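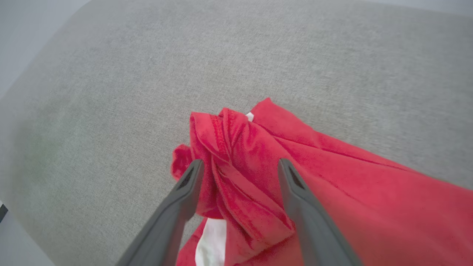

How often should the lounge seating be checked?
Once a month, and again after any private booking. Each check covers the seats, the floor next to them and anything left lying on them.

Dritbridge House, Norkport
Lounge and soft seating checklist, March
Checked by: Valentin Pichler
Start: 8:15 a.m.

1. Seat fabric free of tears and open seams
OK. Light gray covers have some pilling at the front edge. No action yet.

2. Clothing and loose items off the seats
Not OK. Red fleece left bunched up on the gray upholstery. Shake out, check for a name, fold and take to lost property under tag 389.

3. Cushions firm, no springs or staples felt through the cover
OK. Pressed by hand along the full length.

4. Legs tight, seat does not rock
Not OK. Window seat rocks at the left rear leg. Tightened on the spot – look at it again next month.

5. Fire label attached and readable
OK on all but the Tanner bench. Its label has faded and the supplier has been asked for a new one.

6. Walkway to the side exit clear
OK. Measured 91 cm at the narrowest point, between the bench and the radiator cover.

7. Nothing draped over heaters or lamps
OK. Coats were on the hooks.

8. Stains and spills
One old coffee mark, Nalline armchair. Spot cleaner did not lift it. Leave for the spring clean.

9. Lost property shelf
Full. Items held past the 4 week limit go to the clothing bank. Fleece and knitwear should be bagged separately – the last load got mixed in with shoes.

Result: pass with comments
Open items: 2, 4, 5, 9
Work order for the label: 2,037
Finished: 9:05 a.m.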